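The Hanger Test

Every January somebody promises me a robot that does laundry. The promise comes with a video, the video comes with soft piano music, and at the end a machine sets a folded towel on a stack of other folded towels. I have watched enough of these to have opinions about the towels.

So when Tedex, which builds arms and grippers for warehouses and would like to build them for the rest of us, invited me to see its clothes-handling work, I asked for one thing. I didn't want to see a towel. I wanted to see a garment on a cheap wire hanger, the kind that tangles with its neighbors when you so much as look at it. They agreed faster than I expected, and I spent two days sitting on a stool in their lab with a notebook.

The setup was modest. A light wooden rack, a bunch of pink wire hangers, a black knit garment, a heap of clothes waiting behind. Anyone who has lived in a studio apartment has owned some version of it. The job, as it was put to me, was "hang, move, take down," in any order the person running the arm asked for. 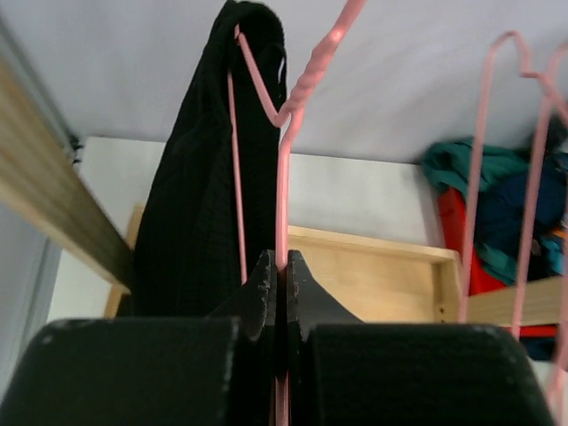
A wire hanger is a mean little object for a machine. It weighs next to nothing, it swings, and it gives when you squeeze it. The part you want to hold is about as thick as a pencil lead, and the part you'd like to know about, the hook, is at the far end from wherever you grabbed it. A person deals with this without a thought. You pinch the neck, you feel the weight of the shirt pull to one side, you tip your wrist to make up for it. Most of what you're doing is feeling, and most robots can't feel much.

"People think the grip is the hard part," said Ashley Pilkington, who runs the clothing project. "We can grip. The hard part is knowing what the other end is up to."

I believe her about the grip. I saw plenty of good grips. What I also saw was a lot of waiting. The arm would come in, stop, back off by the width of a finger and come in again. When it had to pick one hanger out of a crowd, it sometimes brought a second one along for the ride, and then a person got up and sorted things out by hand. That person was very polite about it. I started to feel that the person was the product.

Pilkington keeps a log of attempts, and to her credit she let me read it. It ran to 1494 entries when I was there. The entries marked as finished without help were fewer than half, and "help" had a narrow meaning. If the shirt ended up on the rail with one shoulder sliding off, that went down as finished. My mother would have disagreed.

I asked why a shoulder sliding off should count. Pilkington said the task was defined as getting the hook over the rail, and the shoulder belonged to a different task. That may be a sensible way to run a lab. It's a strange way to run a closet. When you buy a machine to hang your clothes, you're buying the whole chore, and the chore is over when you can shut the door and forget about it.

How the demo got so far ahead of the chore

The videos aren't fakes, for the most part. I want to be fair about that, having called a few of them fakes in print. What they do is choose. They choose the fabric, the light, the starting position and the take. A company called Milness showed a folding machine at a trade fair last January that did beautiful work on T-shirts. I brought a fitted sheet. The man at the booth looked at it the way you'd look at a raccoon in the hallway, and told me sheets were on the roadmap.

Factories are further along, and they like to say so. On a shop floor you can control what comes down the line. Pekberg, which makes work uniforms, has machines that lift finished jackets onto a moving rail all day long. I've visited. Every hanger there is the same stiff molded plastic, every jacket arrives facing the same way, and a worker upstream makes sure of it. The machine does its part well. But take away the worker and the matching hangers and you're left with an expensive arm waving at a pile of sleeves.

That gap matters, and the sales talk tends to hurry past it. A home has no upstream. The clothes come out of the dryer inside out, with a sock in the sleeve. The hangers came from three different dry cleaners and a cousin. Somebody has hung a belt on one. A machine that needs the mess cleaned up before it starts has given you a new chore, which is getting ready for the machine.

Ñahui, a smaller outfit that rents laundry robots to hotels, has made its peace with this. It sends a person along with the machine for the first three weeks, and the person mostly rearranges the laundry room. The hotel people I talked to were happy enough. They also said that once the room had been rearranged, the human staff got faster too. I asked if anyone had tried just rearranging the room. There was a pause on the line.

What would change my mind

I'm not against any of this. I hate hanging laundry. I've got a chair at home that has been wearing the same four sweaters since spring, and if a machine would deal with that chair I'd pay real money and say nice things about it in this magazine.

On my second day at Tedex I tried to settle on a test that would be fair to both of us. Towels are too easy and fitted sheets are, I admit, a dirty trick. A knit top on a wire hanger seemed about right. It's limp, it stretches, and it slides off if you let it. Pilkington had been working with one of those anyway, so I watched it for most of an afternoon, and I'll say that the slow, careful way the arm went about it grew on me a little. It was like watching someone hang a shirt in oven mitts.

By the end of the afternoon I had stopped timing it. I'd hung my own jacket on the back of the door, and I remember being slightly embarrassed by how quickly that had gone.

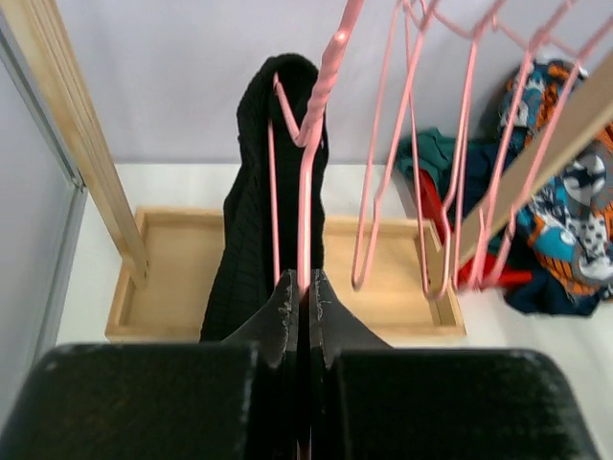
Four questions to ask at the next demo

If you find yourself in front of one of these machines, at a fair or in a store, try asking the following. I've had mixed luck getting answers.

Who set out the clothes? If a person laid each piece flat or turned it the right way, ask how long that took, and add it to the machine's time.

What counts as done? Get the definition before the demo starts. Look at the shoulders.

What happens when it drops something? Plenty of machines simply stop. You want to know if you'll be coming home to a clean closet or to a blinking light and a shirt on the floor.

Can I hand it something of mine? This is the best of the four, and the one most likely to bring over a manager. Wear a cardigan.

I put all four to Pilkington before I left. She answered the first three without flinching. For the fourth she held out her hand for my cardigan, looked it over, and pointed to the buttons. "Come back next year," she said. I've written it down.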